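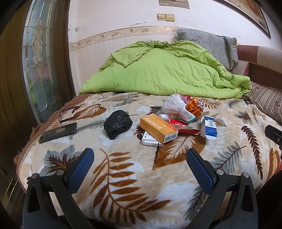 有读者在上一篇下面留言，问诊所系统里那些“已开单、无结果”的检验单到底怎么算，是从开单那天算起，还是从采样那天算起，还说他们那边两种算法跑出来的数差得很远，开会时各说各的。

两种都有人用，我自己用采样日。不过采样日在很多系统里并不可靠，所以单独写一篇，把我们在Pela诊所做的这一轮清理从头记一遍，包括走错的地方。

先说背景。Pela是全科诊所，检验外送，绝大部分送Nolach，少数特殊项目由Nolach再转到Womitz的参比实验室。诊所的病历系统是Mfaume，开单、收结果、签阅都在里面完成。Mfaume和Nolach之间有电子接口，开单发出去，结果发回来，按单号匹配。Womitz的结果不走接口，先以扫描件的形式到Nolach，再由Nolach附在报告后面发给我们，或者传真。

Mfaume里有一张报表叫“未完成医嘱”。这张报表一直有，也一直没有人认真看，里面混的东西太杂：病人还没去抽血的、抽了还没出结果的、出了结果没有匹配上的、开错以后没有取消的，全在一起，只按开单日期排序。我去年九月第一次导出来的时候只看了前两屏就关掉了。今年春天重新做，决定先定口径再看数。

口径

纳入范围是上一个完整年度里的外送检验单，将近2,000张。院内快速检测不算，影像不算，病理不算。病理的追踪逻辑不一样，补充报告和修订报告比较多，混进来会把规则弄复杂，打算另做。

“逾期”的定义按项目分组。常规生化和血常规一组，培养一组，外转Womitz的一组，每组有自己的期限。期限参考Nolach项目目录里写的报告周期，再加一段缓冲。不用统一期限的原因很简单：统一定短了，培养全部误报；统一定长了，一张漏掉的血钾要躺很久才出现在名单上。

起算点就是留言问的问题。Mfaume每张单有三个时间字段：开单时间、标本采集时间、接口发送时间。理论上采集时间最合适。实际查下来，采集时间有两种来源，护士扫标签时自动写入，或者签单时手工填写。手工填写的那部分，系统默认带出当前日期，所以如果是事后补录，填进去的是补录那天的日期。另外，病人自己拿单去Nolach采血点抽血的，采集时间在结果回来之前是空的。

所以最后的规则是：有自动写入的采集时间就用它；只有手工时间的，取手工时间和接口发送时间里较早的一个；采集时间为空的，单独放到“未采样”队列，用开单时间起算，期限另定。“未采样”和“未回报”从这一步开始就是两件事，分两张表，后面的处理人也不同。前者由前台联系病人，后者由护士联系实验室。

如果只想要一个简单答案：用采样日，但要先检查这个字段是谁写进去的。两种算法差得很远，多半是空值处理不一样，可以先看这一点。

第一次跑数

按上面的规则，落在“未回报且逾期”里的有477张。

这个数刚出来的时候比较难看，占比接近四分之一。我的第一反应是规则写错了，于是重新核对了一遍筛选条件，又把取消状态的几种编码都列出来。Mfaume里“取消”有好几个代码，早期版本升级时还留下一个旧代码，界面上显示为空白。补进去以后数字没有变化，说明旧代码只影响更早年份的单子。规则暂时没有发现问题，接下来只能一张一张看。

逐张看的方法是：在病历里按病人查同一时间段有没有对应项目的结果，再登录Nolach的查询平台按姓名和出生日期查。两边都查不到，再打电话。每张单记录一个去向代码。代码表一开始设计得太细，用了两天就合并了一次，很多细分在事后根本分不清。比如“结果以传真形式到达后扫描进病历”和“结果以附件形式到达后由人工归档”，在病历里看起来完全一样，文件名也是同一个格式，分开记没有意义。

最后归为“结果已在病历中，仅未与原单匹配”的有415张。也就是说，医生当时看到了结果，多数也签阅了，只是那张单本身没有关闭。临床上没有漏，数据上漏了。

未匹配的几种情况

第一种是单号变更。病人在采血点抽血，采血点的人如果重新建单，就会生成Nolach自己的单号，结果回来时带的是新单号。接口找不到原单，就把结果挂到病人名下，作为一份独立报告。医生收件箱里看得到，原单仍然是未完成。这一类占大头。

第二种是项目拆分与合并。我们开的是一个组合，Nolach内部拆成两个，结果分两次发。接口收到第一部分时不关单，等待全部，第二部分带的组合代码又和第一部分不一致，于是永远等不齐。查下来集中在有限的几个组合上，都是Nolach改过项目代码而我们这边的对照表没有更新的。对照表最后更新是什么时候、谁更新的，系统里没有日志，只能看到当前值。

第三种是Womitz的扫描件。这一类从设计上就不可能自动匹配，必须人工关单。归档的人只管归档，没有人告诉过他们还要回去把单子关掉，操作手册里也没有这一条。

第四种比较零碎，病人重复建档、改姓、出生日期录错，都有。重复建档的要走合并流程，我们没有在这次清理里顺手处理，只登记下来。合并病历是不可逆操作，不适合一边清单子一边做。

真正没有结果的

去掉上面这些，剩下的才是需要处理的。其中一部分是标本被实验室拒收，溶血、量不足、标签不符都有。拒收通知是发过来的，但发的是一份普通格式的报告，标题和正常结果一样，正文里写一行拒收原因。在收件箱列表里不点开看不出区别。异常标记也没有，对系统来说它没有数值，自然也就没有超出范围的数值。

另一部分是标本根本没有到实验室，Nolach没有接收记录。这些单子我们这边显示已采集、已发送。中间是哪一步丢的，事后查不出来。交接本上写的是当天的总袋数，不写单号。

还有一些是护士点了采集，病人当时没抽成，改天再来又开了新单，旧单没有取消。这类只要查到新单有结果就可以关掉。

逐张请开单医生复核之后，判断需要主动联系病人重新检查的有8例。其余的要么后来已经做过同类检查，要么指征已经不存在。复核意见写进病历，写在当次就诊记录后面，不覆盖原文，注明是回顾性审核。8例都已经打过电话，重查的结果不在这里写。

流程上改的东西

接口匹配规则改了一处。原来只按单号匹配，现在单号匹配失败后，再按病人标识、项目代码和采集时间窗做第二轮，命中后不自动关单，进入待确认队列，由护士点一下。为什么不自动关：同一个病人短时间内重复做同一个项目的情况并不少，比如调药期间复查，自动匹配有可能把第二次的结果挂到第一次的单上。时间窗开得越宽，这个问题越明显。目前窗口设得比较窄，宁可让一部分落到人工那边。

项目对照表由一个固定岗位维护，每次Nolach发项目变更通知时更新，更新要留记录。记录目前就是共享盘上的一张电子表格，很原始，但至少知道谁在什么时候改过哪一行。表格只增不改，作废的行标灰。

拒收报告这个问题，本来希望Nolach在接口里加一个状态码。他们回复说状态码其实一直在发，在消息的另一个字段里，是Mfaume没有读。再去问Mfaume的支持，答复是可以读，需要在后台打开一个选项，然后定义显示方式。打开以后，拒收报告在收件箱里有单独的标记，并且同时推给护士队列。前后往返的邮件比实际配置的时间长得多。建议用同类系统的诊所先去抓一条原始消息看看，很多自己以为对方没给的信息，其实已经在消息里了。

交接记录从总袋数改为单号清单，打印两份，一份随标本走，一份留底。第二天早上拿留底和Nolach的接收记录对一遍。接收记录可以从查询平台导出，格式固定，对比用电子表格里的查找函数就够了，不需要另写程序。要注意的是单号前面的零，导出时会被当成数字去掉，两边都先转成文本再比。第一天上手就因为这个报了一整页不符。

Womitz的扫描件，归档操作里加了一步关单。系统层面没有强制，靠检查表。这一步的执行情况我没有把握，下一次跑数的时候会单独看。

逾期名单每周出一次，两张表分开。名单上的每一行必须有去向代码才能消掉，“已联系”不算去向，“已联系，重新采样日期”才算。医生休假时名单转给代班医生，这个原来没有规定，去年有几张就是卡在休假期间的收件箱里。离职医生的收件箱也查了一遍，情况好一些，离职时做过移交。

几个没有解决的问题

一，未采样那张表。病人拿了单没有去抽血，诊所联系到什么程度为止，没有统一意见。现在的做法是按项目风险分两档，高风险的电话联系，其余发一次信息，之后在下次就诊时提醒。怎么划分高风险，各个医生的标准不一样。抗凝药监测大家没有异议，血脂复查放哪一档就有争论。目前允许开单时手工改档位，改档要写理由，理由栏里已经出现了不少“同上”。

二，结果回来了、也签阅了，但后续没有执行。这一轮只追到“结果到达并被看到”为止，签阅以后该做的事有没有做，是另外一个闭环，数据结构上更麻烦，签阅意见是自由文本。我试过用关键词抓“复查”两个字，抓出来的一半是“无需复查”。

三，第二轮匹配上线以后，待确认队列每天都有东西，护士反映点得很烦，其中大部分一眼就能判断。有没有可能对一部分低风险项目放开自动关单，要等攒够一段时间的数据，看人工确认里被否决的比例再说。否决的每一条现在都要求选原因，选项暂时给了四个，外加一个“其他”。

四，占比这个指标要不要对外报。未匹配的单子占了逾期里的绝大多数，直接报“逾期率”，外人会理解成这么多人的结果丢了；只报真正没有结果的，又会掩盖匹配问题。内部月报里两个数都列，分母相同，注明口径。留言里提到开会时各说各的，我们之前也是这样，后来把口径写在表头第一行，争论少了一些，主要转移到分母上去了。

关于工作量，也有人私信问过。逐张核查是最慢的一步，查询平台一次只能查一个人，不能批量，闲置一会儿就自动退出，要重新登录。后来改成先按病人排序再查，同一个人的几张单一次看完，快了不少。如果重做一遍，我会先抽一小部分出来看，把未匹配的几种模式找到，用规则批量标记，剩下的再人工看。当时没有这样做，是不放心规则，现在回头看，单号变更那一类用规则标记完全可以，人工只需要抽查。

去向代码表和两轮匹配的条件整理好以后会放在下一篇，病人信息已经去掉，字段名保留Mfaume原来的写法，用别的系统的需要自己对应。采集时间字段的检查方法也会一并写上，主要就是按来源分组，再看采集时间晚于结果时间的有多少，凡是晚于结果时间的，基本都是补录。

2021年6月6日

补一条：对照表那部分写得不够清楚。组合项目被拆分时，要更新的除了项目代码本身，还有“组合完成条件”那一栏，默认值是“全部”。只改代码不改条件，单子照样关不掉，我们第一次改就漏了这一栏。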